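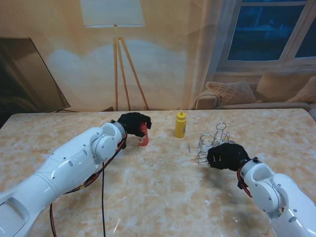 April 21, 2020

It is a long time since I wrote in this blog, so first a short report. In February I began to help with the recording of demonstrations for a project that we call Sadetine. The idea is easy to say. A person guides two arms through a small household job, the computer stores everything, and later a learning system tries to do the same job alone. My part is the storing. I sit at the controls and I move cans.

Before I started, I believed that the difficult thing would be the programming. For me the difficult thing was to be consistent. When I learned the job from Gebhard Thaler, he gave me a sheet with the rules, and the first rule was "do not correct yourself in a hurry". I did not understand it until I looked at my own first recordings. Each time I missed the can a little, I pulled the hand back very fast and tried again, and a system which learns from me will learn this nervous pulling also. Now, if I miss, I stop, I wait a moment and I go again slowly. Gebhard keeps these recordings in a separate folder, because he thinks a good recovery is worth more than a perfect grasp. I am not yet sure if he is right.

We have 100 recordings as the goal for each task. My best morning so far gave 11 that I wanted to keep, and I was quite proud, until I saw that in five of them I had put the can at nearly the same place. After this I made a little habit. I change the position of the can before I drink my coffee and not after, so that I cannot forget it.

The mustard bottle is my favourite object and the wire rack is my enemy. The bottle is tall and yellow and it has a clear shape. The rack is only loops and shine, and from the operator's chair it is hard to judge which wire is in front and which is behind. With the left arm on the can and the right arm near the rack I must think about two distances at once, and I noticed that I hold my breath. Also the shadow of the right arm falls on the table just where I want to look. At Menstead they asked us if we could use softer light, but I would prefer to keep the shadows. A kitchen has shadows too.

The backdrop with the living room was a wish of the Drellach people. I have become fond of the sofa. After some hours I really think that it is evening outside, as the window on the print is dark blue, and then I go out to the corridor and it is bright day.

Next I will do the same task with the arms changed, so the right one takes the can. I am right-handed and I expected to be glad about it, but in the first six tries I was slower than before. I will write again when I know why.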